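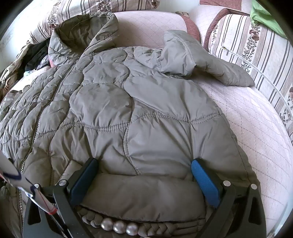

I spent a good chunk of last month at the Granik lab, and I came home thinking about jackets way more than I ever planned to. The group there has just put out the first results from Anard, their project on teaching robots to handle bulky clothes, and I have to say it's a fun read (if you skip the math in the middle, like I did).

Most of the cloth-folding work I've followed over the years sticks with towels and T-shirts. Those lie flat and mostly stay where you put them. A puffer jacket is another animal! It has a hood that flops open, sleeves that bend up into little hills, a long zipper, and all that padding that squashes when you pinch it and changes shape on you. The Anard people went straight for that kind of thing, and they did it in homes, on beds and sofas, with whatever cushions and piles of clothes happened to be nearby.

The method is pretty simple to explain. A person holds a gripper in one hand, with a camera mounted on it, and does the chore: open the fingers wide, pick a spot, pinch, lift, fold. The robot policy then learns from those recordings. The team gathered 1856 of them, a bit short of the 2000 they wanted, and trained a model they call Tudose.

What caught my eye was the part about where to grab. Tudose first guesses how thick the fabric is between the fingers, then decides how far to close them. With that step switched on, the robot arm finished 30 of 45 test folds on jackets it had never met. Seams and pocket flaps turned out to be its favorite places to pinch, and the hood was still the big troublemaker.

I tried the hand-held gripper myself for an afternoon and my first few folds were a mess, so I have some sympathy for the robot there. Next up is zippers, and the group is taking the same setup to Broltasen in January to record in more homes. I've already asked if I can tag along.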